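Student project report: Shell to Soil
Can kitchen leftovers feed a school garden?

Our group wanted to find out whether crushed crayfish shells, which most people throw straight in the bin, could help tomatoes grow in tired soil. We got the idea after a big shared meal in December, and we have been hooked on it ever since! Shells contain calcium and a tough stuff called chitin, and soil microbes are very fond of both.
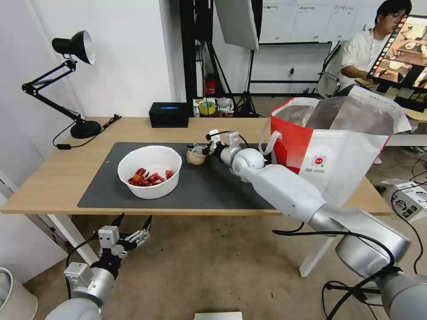
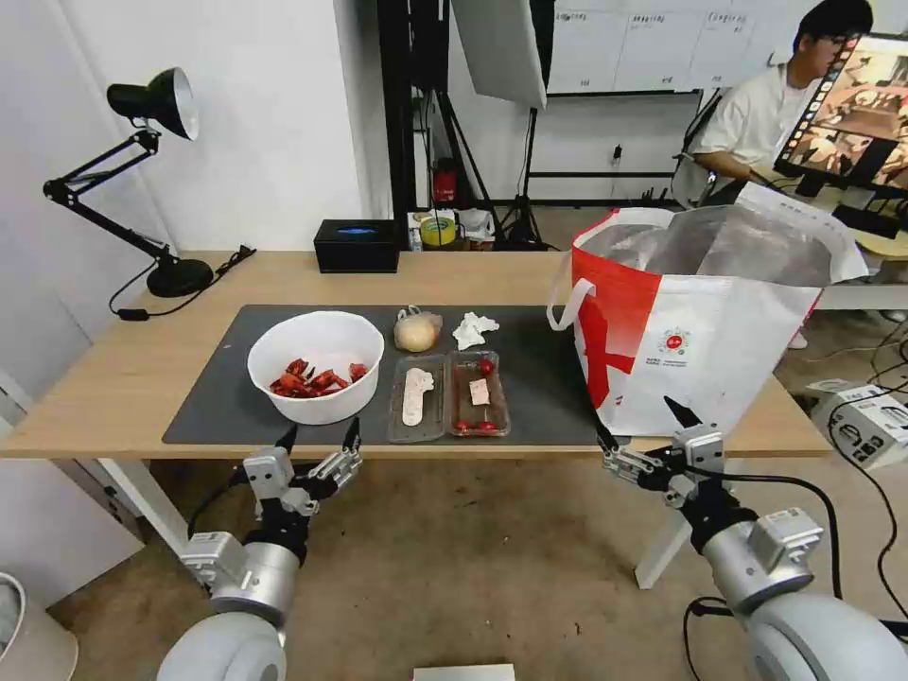

Mbali Mokoena wondered at our first meeting whether the salt from cooking would do more harm than the shells did good, and she told us to rinse everything twice before it went near a plant. We took that advice and changed our plan the same afternoon.

What we did
We collected 600 g of shells, rinsed them, dried them in a low oven (the smell was strong – open a window) and pounded them to a coarse powder. We set up 2 beds at the Zisavano plot. Bed A had 200 g of powder dug in, and Bed B had plain compost from the Clenska heap. Both got the same water and the same seedlings.

What we found
Bed A was slow for the first fortnight and we were a bit worried. Then it took off! The leaves were darker and the stems thicker, and we had fewer fruits with black ends. Bed B did well too, so compost alone is nothing to sniff at.

Problems
Something dug up one corner of Bed A at night, probably a fox. We also forgot to test the soil before we started, so we can't say how much calcium was there already. Next term we want to try finer powder and a third bed with eggshells.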